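Agosto y los cajones

Llevo 14 días de vacaciones y todavía no he abierto la novela que me prestó Érica. En cambio he vaciado tres armarios, el trastero y el cajón ese de los cables (¡238 fotos en papel metidas en una bolsa del súper!). Mi suegra dice que es por el calor, que a ella le da por limpiar azulejos.

Lo que peor llevo son los juguetes. Los niños ya tienen 12 y 15 años y ni los miran, pero yo cojo una pieza y me quedo media hora sentada en el suelo — y así no se avanza, claro.

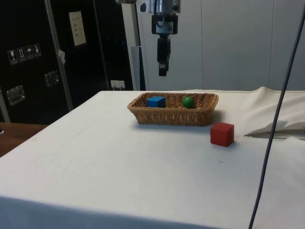
Arlindo quiere llevarlo todo al mercadillo de Jalham y gastarnos lo que saquemos en una cena. Yo le he dicho que los cuentos no se tocan. El resto, ya veremos en septiembre.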